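# Section 7: Washing and Touching Up Painted Walls
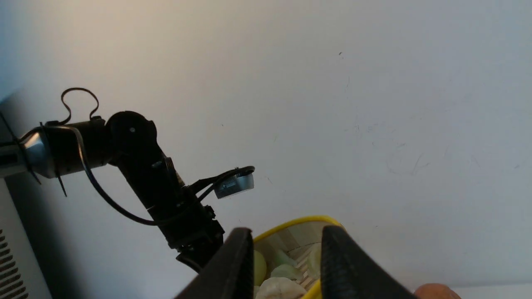 The steps in this section apply to interior walls finished with Dindlow flat, eggshell, or satin paint. Wait until the paint has cured for a full month before washing it. Paint that feels dry to the hand can still be soft underneath, and a sponge will leave shiny patches that can't be rubbed out later.

If you don't know which finish you have, check the label on the leftover can. Flat paints have product numbers starting with F, eggshell with E, and satin with S. If the can is gone, treat the wall as flat.

## 7.1 What you need

- Two buckets
- Two soft sponges, white or undyed
- Mild dish soap without bleach or lotion
- A dry dusting cloth or a clean dust mop
- Old towels for the floor
- A soft pencil eraser
- Painter's tape

Colored sponges can bleed onto light walls. Melamine sponges (the white foam kind sold for scuffs) are fine on satin. On flat paint they work like very fine sandpaper.

## 7.2 Dusting

1. Move furniture away from the wall and lay towels along the baseboard.
2. Turn off the power to outlets and switches on that wall at the breaker panel. Cover the plates with painter's tape.
3. Dust from the ceiling down. Go over corners and the tops of door casings twice.
4. Shake the cloth outdoors or change to a clean one when it turns gray.

**Note:** Don't skip the dusting on a wall that looks clean. Water turns loose dust into streaks, and the streaks are harder to remove than the dust was.

## 7.3 Testing a small area

1. Choose a spot behind a door or low in a corner.
2. Wipe it gently with a damp sponge and plain water.
3. Look at the sponge. A faint trace of color is normal with flat paint. If the sponge picks up a lot of color, stop and go to 7.6.
4. Let the spot dry overnight and look at it again in the morning, in daylight.

**Caution:** In homes painted before 1978, older layers may contain lead. Don't scrape, sand, or scrub chipped areas. Have the wall tested first.

## 7.4 Washing

1. Fill the first bucket with warm water and a teaspoon of dish soap. Fill the second with plain water.
2. Wring the sponge until it no longer drips.
3. Start at the bottom and work up in sections as wide as you can reach without stretching. Dirty water running down a dry wall leaves marks. On a wall that has already been washed it wipes away.
4. Rinse each section with the second sponge before moving to the next.
5. Change the rinse water when it looks cloudy.
6. Pat the wall with a dry towel. Don't rub.
7. Leave the door open and let the wall dry completely before putting the furniture back or restoring power.

Kitchens need a little more soap near the stove. For grease that stays after two passes, use Hullar Degreaser mixed at half the strength given on the bottle, and rinse twice. Do not use it on flat paint.

## 7.5 Single marks

**Scuffs from shoes and chair backs.** Try the eraser first, with light strokes in one direction. Brush off the crumbs before using water.

**Pencil.** Eraser, then a damp sponge.

**Crayon.** Wipe with a little dish soap straight on the sponge, wait a minute, and rinse.

**Permanent marker and water stains.** Washing won't remove these. Cover them with stain-blocking primer and repaint.

**Mildew.** Find the source of the damp before you clean. Open a window and wear gloves.

**Warning:** Never mix bleach with ammonia or with any other cleaner. The fumes are dangerous, even in small amounts.

## 7.6 Touching up

1. Stir the leftover paint for several minutes, down to the bottom of the can. If it smells sour or has lumps that won't break up, throw it out according to local rules.
2. Pour a little into a cup. Don't dip the brush in the can.
3. Use the same tool that was used on the wall. Brush marks show on a rolled wall, so a small foam or nap roller is usually the better choice.
4. Apply a thin coat to the mark only, and feather the edges outward with an almost dry roller.
5. Let it dry for four hours. Add a second thin coat if the mark still shows.

Touch-ups on satin often show as dull spots when the light comes from the side. When that happens, repaint the whole wall from corner to corner.

Hetcombe White (color 111) was reformulated, and cans with the old blue label are slightly warmer than the new ones. Don't use one to touch up the other.

## 7.7 Keeping a record

Write the color, finish, room, and month of painting on a strip of tape and stick it inside the closet door or on the back of a switch plate. Store leftover paint indoors, away from heat and frost, with the lid tapped down all the way around.

For drywall repairs before painting, see Section 8.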